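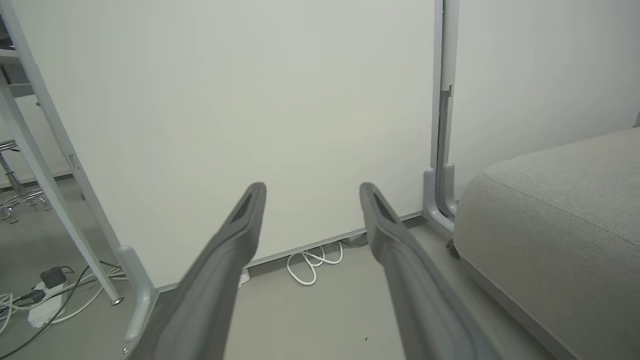
I went to the Crabtree open day in August 2022 mainly to see the Tandum, a two-finger gripper that bolts onto most small robot arms. We have been looking for one for the packing bench since July, and the sales sheet doesn't say much beyond the price, 2,000 dollars with the mounting plate and the cable.

The open day is worth knowing about if you haven't been. You sign in, get a badge, and are put in a group. Ours was shown around by Ecaterina Preda, an applications engineer there. She ran the Tandum for 30 minutes and then let us try it ourselves, with no slides first. I wish more vendors did it this way.

**The demonstration**

The first part was pick and place at a bench. She had a tray of mixed parts: bottle caps, a folded cloth, a cardboard sleeve and a few short lengths of hose. The gripper took the caps and the sleeve without trouble. It dropped the cloth twice, and she changed the closing speed from the tablet and tried again. After that it held. I was glad to see the drops, as I'd want to know about the speed setting before buying.

The second part was floor pickup. The test area was set up like an ordinary room, with pale walls, a gray upholstered seat, a white-legged table, and power and extension cables on the floor. A coil of white cable against the baseboard was the target. A loose coil is a hard thing to pick up. It has no firm edge, and if you close on one loop you may leave the rest behind. Preda's advice was to open wide, come in low and close slowly. Her run got the whole coil up. My own try got one loop and dragged the others along the floor for a short way before I stopped it.

**Fingers**

The fingers are dark gray with a matte surface and rounded edges, and each one has a slot near the tip. They open into a wide V. The rounding matters to us because we handle bagged goods, and our old Perance has square corners that tear the bags. I ran my thumb along both fingers and found nothing sharp.

They are also big. From the wrist camera they take up a lot of the lower part of the view, and close to the camera they look soft and out of focus. You can still see between them, and that is the part you need, but anything lying low and off to one side can end up behind a finger. There is a narrower pair in the catalog. They didn't have it there to try.

**Wrist camera**

Good enough. The view was clear on the seat fabric and on the cables at floor level, even with white cable on a pale gray floor, which I expected to be a problem. Delay between the arm and the screen was small. I would have liked a way to tilt the camera, but it is fixed.

**Software**

This is the weak part. The gripper is run from an app called Paltlow, and it took me 10 minutes to find where the closing force is set. It's under "Tool," then "Limits," then a second page. Once you save a setting under a name it is easy to call up again. The manual is short and the section on soft objects is 2 pages long.

**Compared with the Perance**

The Perance closes faster and costs less. It has no camera, and you can't change the speed in the middle of a job. For boxes I would keep using it. For bags, cloth and cable I'd take the Tandum.

**Things I asked about**

- Spare fingers are sold in pairs only.
- The mounting plate fits our arm without an adapter.
- They will lend one out for a trial, but you pay shipping both ways.

I put our name down for the trial unit and asked for the narrow fingers to be sent with it. Four stars for now. The missing one is for the app.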